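Bank closed my mother's savings account and mailed a check in the wrong name

Posted by Torunn Westerberg, 2 September 2024

Hello everyone, I hope somebody can steer me right. My mother had a savings account at the Stesholm branch of our bank for as long as I can remember, and in April they wrote to say the account was dormant and would be closed. She called them, a very nice young man told her not to worry, and she didn't (she trusts people!). Well, last week a check came for the whole balance, made out to her maiden name, which she hasn't used in 50 years. Her checking account is with Trinent and they won't take it. The old bank says a new check needs a signed form, and the form can only be signed at a branch, and the Stesholm branch is closed for good. The next one is an hour's drive and she doesn't do well in the car. Is there any way around this?

Aslak Wikström

Oh, I feel for your mother, we went through something like it with my aunt. Don't let anyone sign or alter the check, and keep the envelope it came in. Then write to the bank's complaints department, on paper, and put the word "complaint" in the first line so it doesn't get treated as a general question. Send a copy of her marriage certificate (a copy, please, never the original) and ask them to reissue the check in her present name. Ask too whether they will accept a form signed in front of a notary. My aunt's bank said no on the phone three times and yes by letter, and she had her money 11 days later. Do mention the phone call in April, with the date if your mother wrote it down. They may have a recording of it.
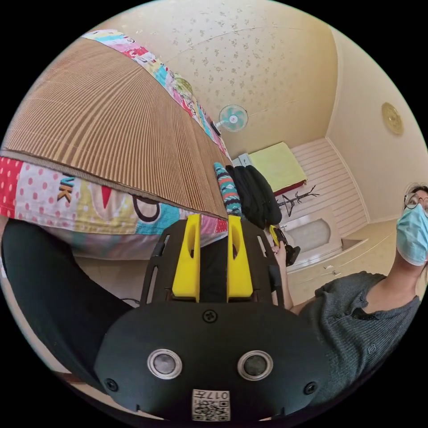
Two yellow fingers on a black housing, label at the bottom

One more thing, look on the front of the check for an expiration date. If it's getting close, say so in the letter, and good luck to you both!

sedeo5

just go to trinent and ask for the manager, mine took a check in my old name when I brought my marriage license. depends who you get though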